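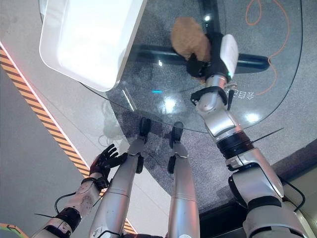 How to Clean a Glass Tabletop Without Streaks (and Without Buying Six Products)

Every spring the same advice goes around about glass tables. Vinegar, newspaper, a special cloth, a circular motion, a figure eight, a squeegee. I own a glass table and have tried most of it over the years, and my feeling is that half of these tips exist to fill a page. What follows is the part that held up in my kitchen. It's a short method and it costs very little.

What you need

Two cotton or microfiber cloths, both washed without fabric softener
A bowl of warm water
Dish soap
A spray bottle
White vinegar, if you like the smell of it

I have left out glass cleaner on purpose. I went through a bottle of Wisum and then a bottle of Gritolard, which costs twice as much and comes with a leaflet. Neither one gave me a clearer table than soap and water. If you already have some under the sink, use it up. I wouldn't make a trip for it.

Step 1: Clear the table and get the crumbs off

Everything comes off, including the things you think you can lift and wipe under. Then brush or vacuum the loose bits. Grit is what scratches glass, and a wet cloth will happily drag a grain of sand from one side to the other. Pay attention to the rim, where crumbs like to sit.

Step 2: Wash it first

Most guides skip straight to the spray, and I think this is why people end up with streaks. A streak is usually grease that has been moved to a new place. Put one small drop of dish soap in the bowl of warm water. One drop. If you can see suds, you have used too much and will be rinsing all afternoon.

Wring the first cloth until it no longer drips and wipe the whole top. Start in the middle and work out. On a round table I go around in rings, but I've done it in straight lines too and couldn't tell you which was which afterward.

Step 3: Rinse

Empty the bowl, fill it with plain water, rinse the cloth well and go over the glass again. If your tap water is hard, the minerals in it will leave a haze, and no amount of rubbing with the same water will fix that. A jug of distilled water from the grocery store lasts me from January well into summer.

Step 4: Vinegar, maybe

Mix one part white vinegar with four parts water in the spray bottle. Mist lightly and wipe. This does help with mineral haze. It does very little for grease, whatever you may have read, so it can't stand in for step 2. Keep it off stone or marble bases, which vinegar can etch, and don't let it run down into metal fittings and sit there.

Step 5: Dry with the second cloth

Use a fully dry cloth and change to a fresh side when it starts to feel damp. Newspaper is the famous choice here. I tried it – twice, to be fair to it – and got gray fingers and a gray smudge on the chair. Maybe the ink was different in our grandparents' day. A cloth works.

Step 6: Look at it from the side

Crouch down so your eyes are just above the level of the glass and look toward a window. Anything you missed will show up right away. Check the underside as well. I once spent a good while polishing at a fingerprint that was on the bottom.

What about stuck-on things?

Tape and label glue: a little cooking oil, left for ten minutes, then soap and water.

Candle wax: let it harden, then push it off with a plastic card. I have seen razor blades suggested. They can work on plain glass, but some tempered glass scratches badly under a blade, and I don't see why anyone would bet a table on it.

Coasters that have left a ring: usually just minerals. Try the vinegar mix on a cloth, laid over the ring for a few minutes.

Do the coatings work?

Rendico sells a wipe-on coating that is supposed to keep fingerprints away. I put it on half the table and left the other half bare. By the weekend I had to look up my own note to remember which half was which. Water did bead a bit more on the coated side, so it may be worth it on a shower door. For a table people eat at, I'd save the money.

How often?

A quick wipe after meals and the full wash every couple of weeks is plenty. Wash the cloths on their own, with no dryer sheet, and keep them away from the ones you use on the stove.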